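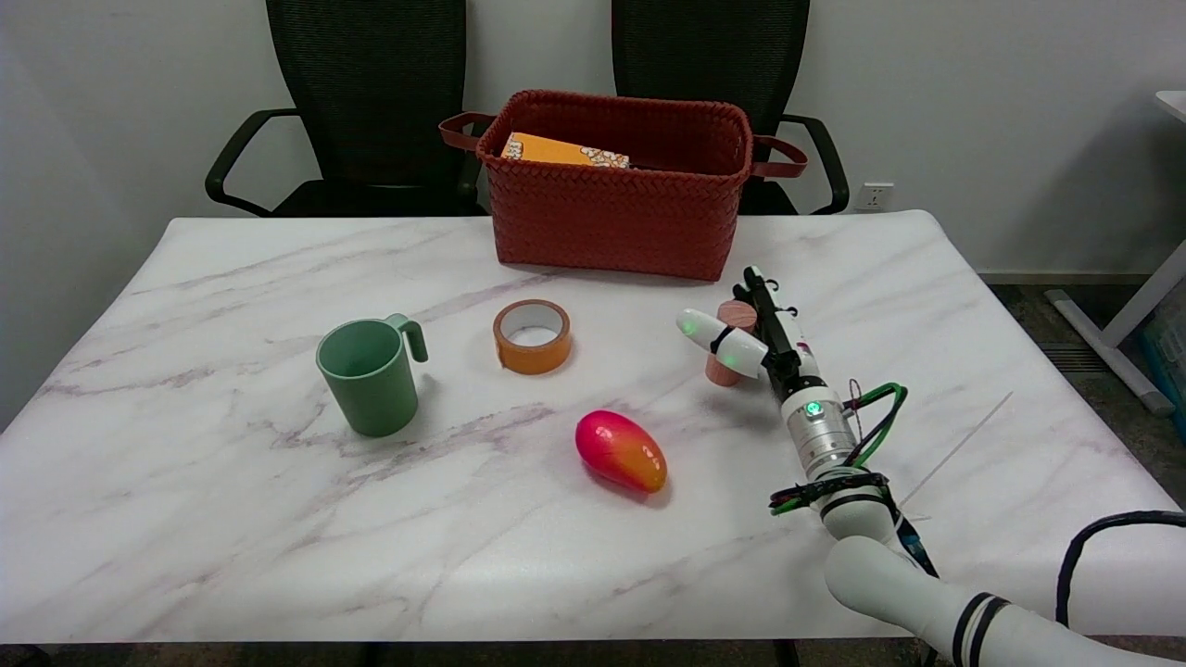

Plikeo at work: pink peg in the gripper, mug and tape roll for company.

Plikeo Tabletop, by Ekus
Pick-and-place software for the arm you already own

Most arms arrive with a demo in which a cube is moved six inches to the left. It is a very good demo. Then you put a mug on the table and the arm treats it like a cube with ambitions.

Plikeo Tabletop is what Ekus sells for the stage after the cube. You get the grasp planner, a task editor that runs in a browser, and a library of pick routines for the kind of thing that ends up on tables: mugs, rolls of tape, fruit and things shaped like fruit, small upright pegs. You bring the arm, the gripper, a camera and a computer with a decent graphics card. A table helps too.

We ran it at the Clallham office through most of September, on the long table with the marble pattern. Patterned tops are listed in the manual under "surfaces that may require additional calibration," a phrase I have come to read as "clear your afternoon." It took one pass of the calibration routine and a second pass after I leaned on the camera mount.

Setup is a wizard with 30 steps. Some of them are a single checkbox, and one asks you to confirm that you confirmed the previous one. Joint limits come across from your arm's own settings, finger length you measure yourself, with a ruler, like an animal. Get that number right. If it's wrong the arm will be wrong by the same amount every time, and very sure of itself.

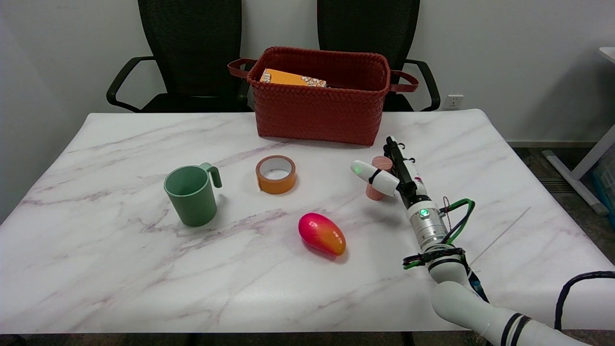

Binta Haruna

The peg routine is the one I'd buy it for. Short upright things are harder than they look, as anyone who has tipped over a salt shaker will know. Plikeo plans a side approach, closes slowly, and checks finger position before it commits to a lift. You can set how long it waits at that check. The default is long enough to make visitors ask if it has crashed – I turned it down by half and had no more trouble than before.

We logged 500 pick attempts on pegs alone and 62 of those needed a retry. Plikeo does its own retrying, up to a limit you choose, and writes each one into the log with a reason code. The reason codes are fine. The English versions of the reason codes are less fine. I still don't know what "contact insufficiently mutual" means, although I've been on dates like that.

Mugs go well if the handle is turned somewhere useful. You can tell the editor to go for the handle, the rim or the body, and you can rank them. Tape rolls lying flat are the weak spot. The planner likes to go for the hole in the middle, and whether that suits you depends entirely on how thick your fingers are. There's a setting called Avoid Interior, off by default, three menus down.

Baskets and bins can be marked as places to put things or as obstacles to stay away from. They can't be both in one task. Ekus says that's coming.

What's in the license
Grasp planner, installed on your own machine
Browser task editor, two seats
Tabletop object library, with updates for a year
Logging and replay
Email support from Babalola, who handle the installs as well
One printed calibration board (do not fold it, I folded it)

What isn't
The arm, gripper and camera
Cable management, in any sense of the term
Conveyor tracking, sold separately as a module
Anything soft. Cloth and bags are not supported, and the editor will tell you so with some feeling

Replay deserves more room on the box than it gets. Every attempt can be stepped through afterward with the planned path drawn over the camera view, and you can copy a good approach out of one run and paste it into another task. It's the part I used daily, and the part the sales sheet mentions after the dark mode.

Trial and pricing
The trial lasts 30 days and has everything switched on. After that it's one license per arm, billed yearly, and moving a license to a different arm means an email to Babalola. Mine was answered the same day. Quotes come from Ekus directly, and they will want to know your arm model, controller version and gripper before they name a number.
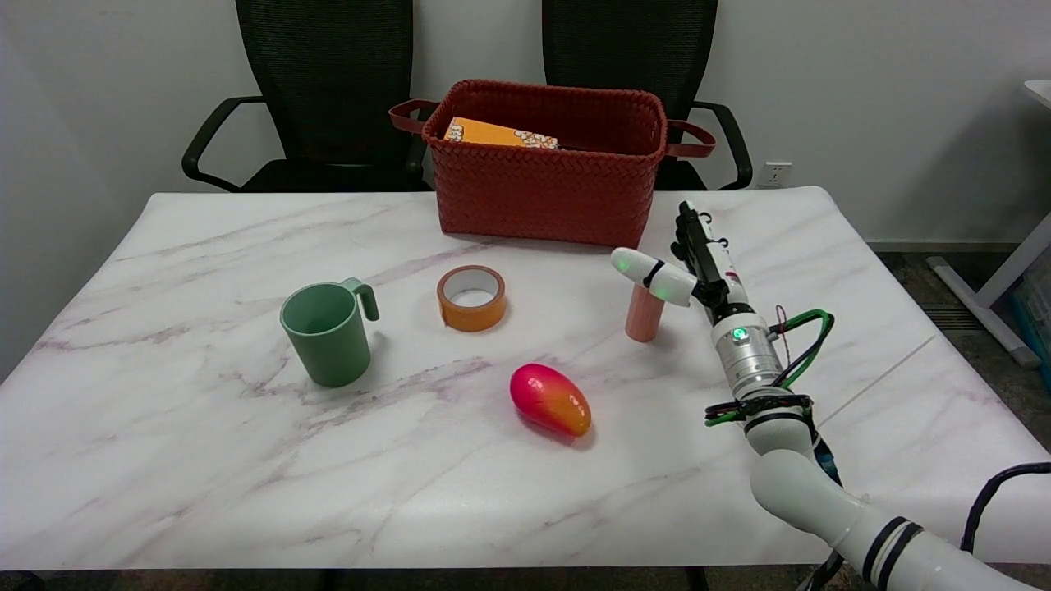
Ayodele Ogundipe writes that the finger check is worth leaving at the default if your pegs are lightweight: "I cut the wait the way you did and the retries went up by the end of the first day. Put it back and they went down again. Also, Avoid Interior can be set for a whole library, which saves you the three menus. It's under Defaults, then Defaults again."

It is indeed under Defaults, then Defaults again. I've changed ours, and put the wait back to the factory setting for the lighter pegs. The others can stay impatient.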